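August, 10 p.m., Makbridge workshop notebook

Spent the whole evening on the memorial plaque for Mr. Bednarek, and I'm happier with it than I was at lunch. Rocío brought the family's wording over, bless her.
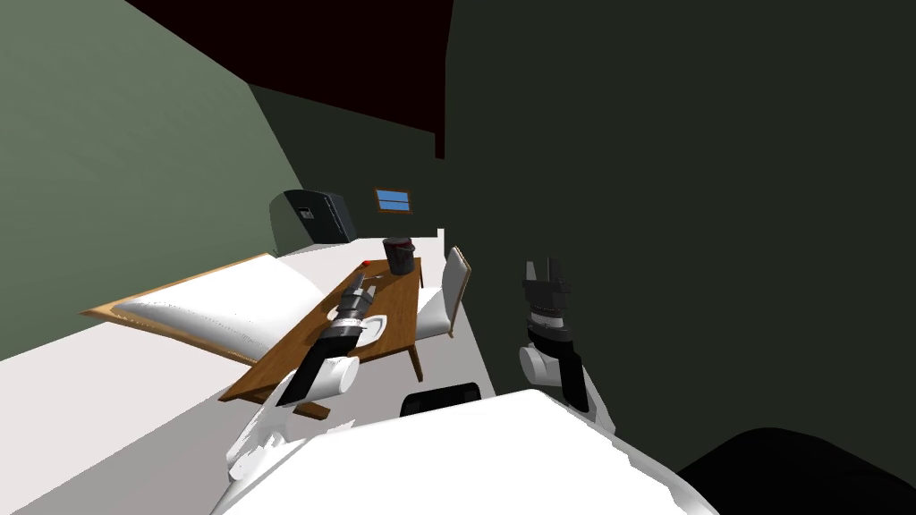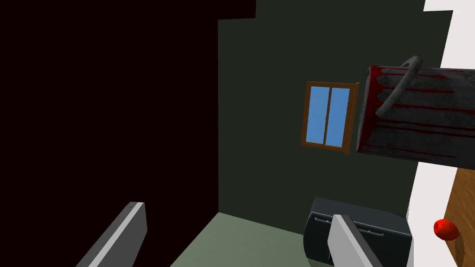

The family wants his Army years first, then the 30 years at the feed store, then Felicja's name beside his. All that comes to 96 characters a side, so I dropped the letter height a touch and did a test cut on scrap (much nicer!). Hubert, please don't use the old layout, it still has the wrong middle initial. Oliwia is asking the cemetery whether the bolts can match the ones on his wife's marker. Job number is 1429. Still need to call the son about the dates.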